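Home Science > Everyday Objects > Ages 8 to 11

Why are stools round?

By Selorm Dankwa
January
Last updated: January, 4.15 pm

People will tell you that a stool is round because round is the strongest shape. I have heard this from grown-ups who sounded very sure of themselves. But is it true? Let's check before we believe it.

Start with the seat. A plain wooden stool with a square top will hold you up perfectly well. Plenty of old stools are square, and they have been sat on for years. So being round can't be the whole secret of being strong. The legs and the joints do most of that work.

Now try another idea. A round seat has no corners. When you walk past a square stool, a corner can catch your leg, and it hurts. A round one can still bump you, but there is no sharp point sticking out. I think this is a much better reason, and you can test it with your own shins (gently, please).

There is also the matter of which way you face. A chair with a back tells you where to sit. A round stool doesn't care. You can sit down from any side and turn to talk to somebody behind you, and the seat feels the same under you.
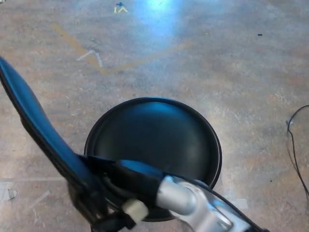
Then there is the cushion. Some round stools have a hard, flat top, and some have a padded one that rises a little in the middle. Adverts like to say that a padded seat is "comfy all day". I doubt it. A soft top spreads your weight over a bigger area, so it presses less hard on your bones, but there is still nothing to lean back on. My friend Issa Salameh tried to read a whole book of 614 pages on his padded stool. He moved to the sofa at page 11.

What about three legs or four? You may have heard that three-legged stools never wobble. This one is nearly right. Three feet will always touch the floor together, even a bumpy floor, but a stool with three legs can tip over more easily if you lean out between two of them. Not wobbling and not falling over are different things – people mix them up all the time.

Try it yourself. Find a stool at home and press down on the edge of the seat with one finger, first above a leg and then between two legs. Ask a grown-up to hold the other side. Which place makes it want to tip?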